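Why I voted on the water meters, and why I am still not calm

May 12, 2024

I have lived in Te Moana long enough that I can vote here, but not so long that people stop asking where my accent is from. Until last September I had never been to a meeting of the town council. I thought such meetings were for people who own land. Then a letter came in my mailbox, two pages, and on the second page there was one sentence saying that the contract for reading the water meters would be given to a company named Jemow, for four years, and that the public could comment "in the usual manner."

I did not know what the usual manner was. I called the town office and a polite man told me it was a form. The form was not on the website. I asked if he could send it to me and he said that it must be picked up in person before four in the afternoon. I work until five, so I asked my boss for an hour and I went.

This is the part that made me angry, more than the contract. I have nothing against Jemow. Maybe they read meters very well. But a town should not hide the form and then write in the minutes that few comments were received. Shayne Ellery, who was then the chair of the council, said exactly this at the October meeting: that the low number of comments showed "broad comfort" with the plan. I was sitting in the second row and I had no comfort at all.

After that meeting I talked in the parking lot with Trudy Katene. She had already started the petition, on paper, with a pen tied to the board by a string. To force a vote of the residents we needed 1,000 valid signatures. I took a board also. I am shy in English when I must speak to strangers, so I wrote my sentences on a card and practiced them at home. Most people were kind. One man told me I should worry about the politics of my own country. I told him that I pay for water in this one, and he did sign in the end, but with a face. 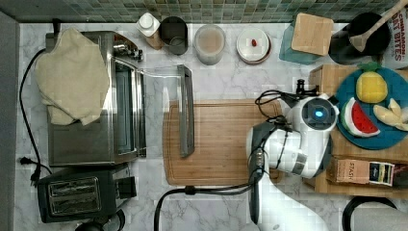 We handed in 1,088 signatures. The clerk rejected 16 of them, mostly because the address was missing or the person had signed two times, which people do when they are enthusiastic. That left us enough. I had been sure they would find a reason to reject more, and I want to be fair and write here that they did not. The clerk checked every line and she let Trudy sit beside her the whole time.

The vote itself was in March. The question on the paper was so long that I read it three times in the booth. "Shall the council be required not to proceed with the award" and so on. For me, who learned the language as an adult, a double negative in a voting booth is a cruel thing. My neighbor Willy Lambrechts has the same problem, and he believes until today that he may have voted for the wrong side. We do not know and he will not let us ask him about it anymore.

Our side won. The contract was canceled and must be offered again, this time openly, and a second company, Sarketti, has already said it will make an offer. Leonie Harawira is the new chair and she has promised that every comment form will be on the website for 30 days. I looked last night. There are two forms there now, and one of them opens.

What bothers me still is that the rule itself has not changed. The council can still announce a contract in one sentence on a second page. Mrs. Harawira's promise is only a promise of one person, and she has to be elected again like everybody. I have asked, in writing, that it be put in the bylaws. I picked up the form in person. The answer should come before the June meeting, and I will write here what it says, also if it is a boring answer.

If you live in Te Moana and you want to read my letter before then, write to me and I will send you a copy. Please excuse the mistakes in it. I have found two already.

Contact | © 2024 All rights reserved | Back to top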